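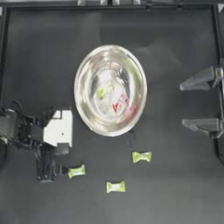 Contrôle du poste confiserie, accueil Prellham
Relevé d'avril, passage de 11 h

1. Coupelle inox
État : conforme.
Ni bosse ni arête au bord. À laver à l'eau chaude savonneuse et à essuyer avant chaque remplissage, même si elle paraît propre.

2. Plan de travail
État : conforme avec remarque.
Surface foncée, les poussières de sucre s'y voient mal. Passer la main à plat après le chiffon. Pas de produit chloré.

3. Bonbons hors de la coupelle
État : à reprendre.
Des bonbons verts posés sur le plan, sous la coupelle. Papillote fermée : on remet. Papillote ouverte ou déchirée : on jette.

4. Emballages
État : à surveiller.
Le lot Bovunine 696 a des torsades peu serrées. Vérifier les deux bouts de chaque papillote au déballage du carton.

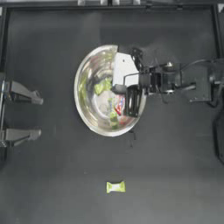
Relevé et commentaires : Rosaura Betancur

5. Fin de rangement
État : à reprendre.
Un bonbon vert encore sur le plan, devant la coupelle. Le poste n'est validé que lorsque la surface est dégagée.

6. Mélange des sortes
État : conforme.
Du vert et du rouge et blanc ensemble dans la coupelle, c'est admis tant que tout est emballé individuellement.

7. Allergènes
État : non conforme.
La fiche Muñoz n'était pas dans le classeur. J'en ai redemandé une au bureau. En attendant, garder l'étiquette du carton.

8. Réserve
État : conforme.
Une cinquantaine de sachets dans l'armoire Stirkach, porte fermée à clé. Sortir d'abord les plus anciens.

Points à revoir au prochain passage : 3, 5 et 7.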